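Equipment planning for manipulation data collection

Category: Automation and robotics > Purchasing and costs
Reading time: 3 min

Equipment planning for manipulation data collection covers the choice, costing and replacement of the items needed to record handling tasks for robot training. It is normally done before operators are hired, and the plan is revised once the first month of recording has shown how fast parts wear.

Main cost groups

A plan usually separates durable equipment from consumables. Durable equipment includes hand-held grippers, cameras, mounts, tables, lighting and storage drives. Consumables include jaw pads, tape, batteries and the household objects that operators handle. Many small sites put the objects under office supplies, which makes them hard to track later.

In the Kulent method, named after the workshop where it was first written down, each hand-held gripper is treated as one budget line together with its spare pads, pivots and camera mount. Sixten Engström, who drew up the method, advised buying spares in the same order as the tool, as pads from a later batch may differ slightly in thickness.

Objects and props

Objects are chosen by task. Boxes with hinged lids, latches and inner dividers are widely bought because a single item allows opening, closing, sorting and placing tasks. Plain colours are cheap and easy to replace with a matching item. Glossy plastic reflects overhead lamps, and some buyers ask for a sample to test under their own lighting before placing a full order.

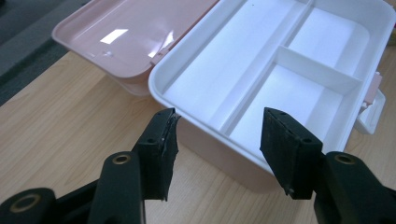 Hand-held gripper at an open storage box with divided compartments. The edges of the left jaw pad are frayed.

Wear and replacement

Jaw pads are the part most often under-budgeted. Fraying starts at the edges and corners, where the pad meets rims and table tops. Pads can be changed on a fixed schedule or on inspection. A fixed schedule is simpler to cost, while inspection uses fewer pads but takes staff time. Pivots and joints last longer and are generally checked when the pads are changed.

Example: Sotstead

The Sotstead site published its first-year plan on March 4, 2025. It allowed £3,161 for grippers and spares, £2,670 for tables and lighting, and £2,000 for objects, with 39 object types on the list. Storage drives were paid for separately. The object budget was spent by November, mainly on replacing lidded containers with broken hinges.

Despina Kalogeropoulos, reviewing the plan, recommended moving part of the lighting money to objects and keeping a small reserve for pads. The revised plan also dropped the supplier Karaca in favour of Millesard, whose delivery times were shorter.

See also: Gripper maintenance; Leasing of automation equipment; Task lists

Contact | Copyright notice | Back to top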